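Nukumleyセーリングスクールについて

ホーム > スクール案内 > 私たちについて

Nukumleyセーリングスクールは、大人と中高生を対象にした外洋セーリングの学校です。内海の港を母港にして、ディンギーの入門から、夜間航海を含む長距離クルージングまでを教えています。ヨットの販売や係留場所のあっせんは行っていません。授業と練習航海、それに卒業生向けの貸し艇が仕事のすべてです。

在校生と卒業生を合わせた会員は、19/3/17の時点で279名です。会社勤めの方、定年後に始めた方、親子で通っている方がいて、経験の差も大きいため、クラスは年齢ではなく課程の段階で分けています。

学校の成り立ち

もとは、同じ桟橋に船を置いていた者どうしの練習会でした。週末に集まって互いの船に乗り、帆の上げ下ろしや着岸を繰り返すだけの集まりで、会費もなく、終わったあとに燃料代を割っていました。そのうち船を持っていない人からも乗せてほしいという連絡が来るようになり、保険と安全装備をきちんと整える必要が出てきたので、学校の形にしました。

校名のNukumleyは、練習会で最初に使っていた小さな木造艇の船名です。船はすでに解体しましたが、舵柄だけは教室の壁に掛けてあります。意味をよく聞かれますが、前の持ち主から譲り受けたときにはもうこの名前で、由来は分かっていません。

開校してしばらくは座学の教室がなく、潮汐表の読み方も海図の引き方も、船のキャビンで教えていました。雨の日は窓が曇り、三角定規を広げると誰かの膝に当たるような状態でした。その後、港の裏手にある旧漁具倉庫の一階を借り、床を張り直して教室にしました。現在の事務所と艤装庫も同じ建物にあります。

教えている内容

入門課程はディンギーで行います。風の見方、タック、ジャイブ、沈をしたときの起こし方、曳航される側のロープの取り方までが範囲です。はじめの授業では海に出ず、陸に置いた艇の上で帆とロープの動きを確かめます。二回目から防波堤の内側に出ます。泳ぎが苦手な方も受講できますが、ライフジャケットを着けて水に浮く練習は全員にしてもらいます。

クルーザー課程では、エンジンの始動と点検、離着岸、縮帆、アンカリング、灯火と音響信号、無線の使い方を学びます。縮帆は特に時間をかけています。風が上がってから慌てて帆を小さくするのでは遅く、まだ余裕があるうちに決めて、決めたとおりに手を動かせるようになるまで練習します。講師が声をかけずに、受講生だけで最初から最後まで終えられた時点で修了とします。

外洋課程は、クルーザー課程を終えた方だけが受けられます。総航程200海里を超える練習航海を実施し、夜間当直、天気図の読み取り、航海計画の作成、食料と水の管理、けが人が出た場合の対応を船の上で行います。途中で避難港に入ることもあります。天候によって目的地を変えるのはこの課程では普通のことで、当初の計画どおりに帰ってこられたかどうかは評価に含みません。

単独航海についての問い合わせを毎年いただきます。若い航海者が一人で大洋を渡ったという報道のあとは特に多くなります。当校には単独での大洋横断を目標にした課程はありません。ただし、少人数で船を動かす技術は外洋課程のなかで扱っています。自動操舵装置に頼れなくなったときの舵の固定、一人での帆の交換、仮眠の取り方と見張りの間隔などです。実際に長い単独航海を計画している方には、計画書を持参してもらったうえで個別に相談を受けています。出発を勧めることも、止めることもしません。足りない準備があれば指摘します。

使用艇

Carré号
クルーザー課程と外洋課程の主力艇です。全長は控えめですが、船体が重く、波のなかでの動きが穏やかなので、船酔いをしやすい方にも比較的楽な船です。舵はティラー式で、風の強さがそのまま手に伝わります。船室には海図机と簡単な調理台があり、外洋課程ではここで交代で食事を作ります。前の持ち主が長く外国の港に置いていた船で、配電盤の表示が今もフランス語のままです。受講生は最初に表示の読み方を覚えることになります。

Prison号
やや軽い造りのスループで、沿岸の日帰り練習と貸し艇に使っています。譲り受けた時点でこの船名が登録されていました。変更の手続きも検討しましたが、無線局の書類など直すものが多く、会員のあいだでも呼び慣れてしまったため、そのまま使っています。船室の天井が低いので、背の高い方は頭に気をつけてください。入港時に無線で船名を告げると聞き返されることがあります。落ち着いて、綴りを一文字ずつ伝えれば通じます。

Zallberg艇
入門課程で使う練習用ディンギーです。二人乗りで、マストの取り付けに工具がいりません。船首に衝撃を受け止めるゴムが付いているため、桟橋に少し当てた程度では傷になりません。帆は大小を用意し、風と受講生の体格に合わせて講師が選びます。使用後は必ず真水で洗い、舵とセンターボードを外して艤装庫に戻します。片付けまでを授業時間に含めています。

安全についての考え方

出港するかどうかは、当日の朝に担当講師と事務所の2者で判断します。どちらか一方でも中止と言えば、その日は出ません。理由の説明は後からでもよいことにしています。中止になった日は座学に振り替えるか、別の日の練習に参加していただきます。追加の費用はかかりません。

ライフジャケットは桟橋に入る時点から着用です。クルーザーの甲板では、夜間と縮帆中、それに講師が指示したときは安全索をつなぎます。落水者の救助訓練はどの課程でも行い、外洋課程では夜間にも行います。訓練では人の代わりに、おもりを付けた古いフェンダーを海に落とします。探すのに思ったより時間がかかり、受講生にはこの訓練がいちばん記憶に残るようです。

飲酒した状態での乗船はできません。前の晩に深酒をした場合も、申し出てもらえれば振り替えに応じます。持病のある方、薬を常用している方は、申込書の備考欄に書いてください。内容は担当講師以外には伝えません。

事故やけが、船の破損があったときは、程度にかかわらず記録を残し、教室の棚に置いています。会員であれば誰でも読めます。指を挟んだ、ロープを海に落とした、アンカーが上がらなくなった、といった小さなものがほとんどです。毎年3月に一年分を読み返し、手順を直すところがあれば春の授業から変えています。

講師について

講師は全員、船舶免許と救急法の講習を修了しています。そのうえで当校の外洋課程に補助として乗り、同乗した講師の評価を受けてから授業を担当します。外航商船に乗っていた者、漁業に携わっていた者、当校の卒業生だった者など、経歴はそれぞれです。教え方にも多少の違いがありますが、号令の言葉と安全に関する手順は統一しています。受講の途中で講師が変わっても、使う言葉は同じです。

指名はお受けしていません。少人数で狭い船に乗るため、どうしても相性が合わないということは起こります。その場合は事務所に一言いただければ、次回から組み合わせを変えます。

教室と艤装庫

教室の座席は64席で、天気図の講習や帰港報告会にも使っています。報告会は会員以外の方も入場できます。壁には近海の海図を貼ってあり、練習航海から戻った班がその航跡を鉛筆で書き入れます。古くなった海図は練習用に回すので、線が重なって読みにくいものもあります。

本棚には航海記、気象の入門書、エンジンの整備書、各地の港の案内を置いています。航海記は貸し出し中のことが多いため、読みたい本がある方は返却予定を事務所で確認してください。整備書は油の付いた手で触らないようお願いします。

艤装庫には予備のロープ、シャックル、ブロック、帆の補修布がそろっています。会員は自分の船の作業にも場所を使えますが、塗装と研磨は建物の外でお願いしています。ミシンは厚手の布に対応したもので、使い方の講習を受けた方に限り使用できます。
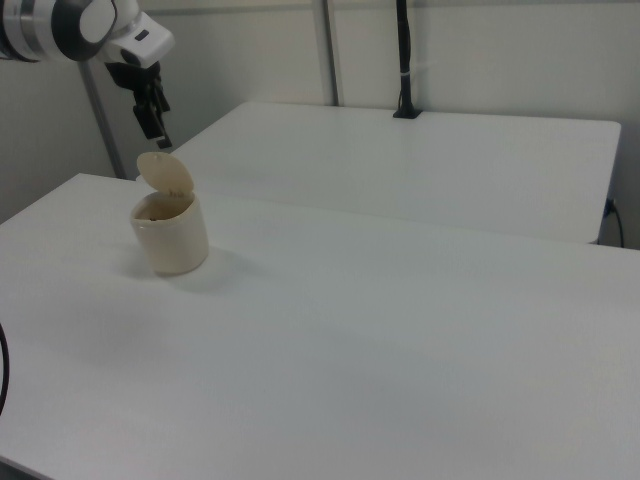

受講までの流れ

見学は随時受け付けています。教室と桟橋をご案内し、風が穏やかであれば係留中のCarré号の船内も見ていただけます。見学だけで帰られる方も多く、その場で申し込みをお願いすることはありません。

申し込みは所定の用紙で行います。未成年の方は保護者の署名が必要です。受付後、事務所から日程の候補をお送りします。春と秋は希望が重なりやすいので、第三希望まで書いていただけると調整が早く済みます。真冬も授業は続けており、人が少ないぶん舵を持つ時間は長くなります。

服装は、ぬれてもよい動きやすいものと、底の白い滑りにくい靴をご用意ください。雨具、手袋、ライフジャケットは貸し出します。外洋課程では寝袋も必要です。荷物は硬いトランクではなく、畳める袋に入れてきてください。船室には硬い鞄を置く場所がありません。

卒業生の活動

課程を終えた方は、貸し艇の利用と、会員どうしの巡航会に参加できます。貸し艇は、その船で離着岸の確認を受けた方が船長となる場合に限ります。確認の有効期間を過ぎたときは、講師を乗せてもう一度港の中を回ってもらいます。

巡航会の行き先は参加者が決めます。近くの島で一泊して帰るものが多く、夏には少し足を延ばして外海側の港まで行く班もあります。学校は船の準備と緊急時の連絡を受け持ち、航海中のことには口を出しません。帰港したら航海日誌の写しを事務所に出していただきます。次に同じ海域へ行く班が、潮の様子や桟橋の深さを調べるのに使っています。

自分の船を持った卒業生からは、整備や航海計画の相談もよく受けます。売買の仲介はできませんが、購入前の船を一緒に見に行くことは、講師の都合がつけば可能です。交通費の実費をお願いしています。

お問い合わせ

お問い合わせは事務所の窓口、電話、または問い合わせフォームからお願いします。授業のある日は講師も職員も桟橋に出ていることが多く、電話に出られない場合があります。留守番電話にお名前と連絡先を残していただければ、船を片付けたあとに折り返します。

お車でお越しの方は、漁港側の駐車場ではなく、倉庫の北側にある砂利の駐車場をお使いください。漁港側は早朝から荷揚げのトラックが通ります。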